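Nitedex is looking for participants in a handset trial. The trial concerns one question: how well mid-price Android phones hold their charge and keep receiving notifications when the owner uses them in the ordinary way, over several weeks, with no laboratory in between. We need 300 people. The call is open from 12/15/20 and stays open until the places are filled.

# Call for participants: long-term standby and notification trial

## Background

Nitedex tests phones, chargers and small accessories for retailers and repair firms. Most of our battery figures come from bench work: a phone in a holder, a fixed screen brightness, a looped video and a timer. Bench figures are repeatable, and they are useful when comparing one handset with another. They say little about a phone that spends the night on a bedside table with 43 apps installed, half of them asking for permission to run in the background.

Phone makers deal with this in different ways. Some close background apps soon after the screen goes off. Others leave them running and rely on a larger battery. The first method gives long standby times but can delay messages and alarms. The second gives prompt messages and a shorter day. Settings that control this behaviour are often spread over several menus, and their names change between software versions.

An earlier, smaller trial at our Wisberg office collected 1,293 nights of standby data. It was enough to show that the spread between users of the same model was wider than the spread between models. It was not enough to say why. The present trial is meant to look at that.

## What participants do

You will use your own phone as your main phone for nine weeks. We do not supply a handset, and we do not ask you to change your habits except where stated below.

1. Install the Jostach logging app from the link in your welcome message.
2. Grant the app the permissions listed in the welcome message. There are four, and all of them are needed.
3. Leave the phone's battery settings as they are for the first three weeks.
4. In week four, change one setting according to your group's instruction sheet. Do not change it back until week seven.
5. Restore the original setting at the start of week seven and continue to the end.
6. Answer a short questionnaire at the end of each three-week block. It takes a few minutes.

Test notifications will arrive at irregular times, day and night. They are silent and need no reply. The app records when each one was sent, when it reached the phone and whether the screen was on.

If your phone offers a system update during the trial, you may install it. Please note the date in the app - there is a field for this under "Events". If you replace the battery, reset the phone or lose it, tell us by email within two days.

## Who can take part

You must:

- be 18 or over and live in the United Kingdom or Ireland
- own an Android phone bought new, running Android 9 or later
- use that phone daily as your only or main phone
- have a mobile data plan, since some test notifications are sent when the phone is off Wi-Fi
- be able to read instructions in English

You cannot take part if:

- your phone is managed by an employer or school
- your phone has been rooted or runs unofficial system software
- you use a third-party battery saver and are not willing to remove it
- you or someone in your household works for a phone maker or network operator

A cracked screen or worn case does not matter. A swollen battery does: please do not apply with such a phone, and have it looked at.

We particularly want people with older batteries. Applications from owners of phones more than two years old are welcome, and a share of the places is kept for them. Tablets and watches are outside this trial. A paired watch may stay paired, but please mention it on the form, as the Bluetooth link affects standby use.

## Data collected

The app logs the following:

- battery level and charging state
- battery temperature as reported by the phone
- screen on and screen off times
- type of network connection and signal strength band
- arrival time of test notifications
- names of apps that use battery in the background
- model, software version and security patch level

It does not log message contents, calls, contacts, photographs, typed text or location. App names are replaced by category codes before analysis. Logs are sent once a day over Wi-Fi and are small; a full day normally fits in less space than a single photo.

Data is kept in two parts. Your name and contact details are held by the trials desk and deleted when payment has cleared. The logs are held under a number and kept for later analysis. You may withdraw at any time before the end of week nine and ask for your logs to be removed. After that, the link between name and number no longer exists and removal is not possible.

## Payment

Payment is in three equal parts, one after each block, by bank transfer or shopping voucher. A block counts as complete when logs have been received for at least four nights out of every seven and the questionnaire has been returned. Participants who withdraw keep what has been paid up to that point. We cannot pay for data use, repairs or replacement chargers.

The app itself uses a small amount of power. On our bench phones the effect was below what most users would notice, but it is not zero, and owners of very tired batteries should bear this in mind.

## How groups are assigned

Groups are assigned by software once all forms are in. You cannot choose your group. Instruction sheets differ, so please do not compare them with other participants until the trial has closed. One group makes no change in week four and receives a sheet saying so. Data from that group is as useful as any other.

## How to apply

Fill in the form on the Nitedex trials page. You will need your exact model name and software version, both found under Settings, then About phone. On some handsets the software version is one level further down. Please copy the model code as well as the trade name - two phones sold under the same name can contain different processors.

We reply to all applications. If you are accepted, the welcome message will come from the trials desk and will contain your participant number. We will never ask for a password, a PIN or a payment card. Forms sent by post should go to the Palacios building, Wisberg, marked "Standby trial".

The trial starts once the places are filled. The last questionnaires are expected in June, and every participant will be sent a plain-language report with their own standby figures set beside the group average for the same model, where there are enough owners of that model to give one.

## Questions received so far

**Can two people in one household apply?** Yes, with one form each. Use different email addresses.

**Does the phone have to be charged overnight?** No. Charge it when you normally would. Irregular charging is fine.

**What about dual SIM phones?** Accepted. State on the form whether both slots are in use.

**Will I be told which test notifications arrived late?** Yes, in the report. They are not shown in the app during the trial.

**I am travelling abroad for a week. Is that a problem?** No, provided the phone stays in use. Record the dates under "Events". You may turn off roaming data, in which case test notifications will wait for Wi-Fi and be marked accordingly.
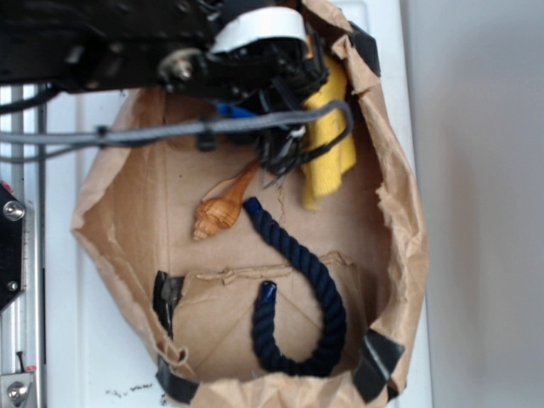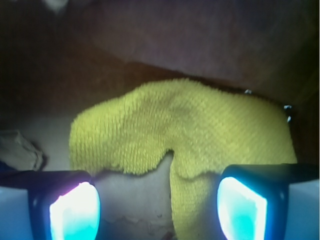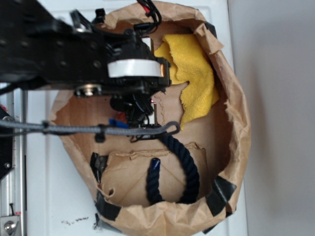 *Brown paper bag (first and third pictures); yellow cloth (second and third).*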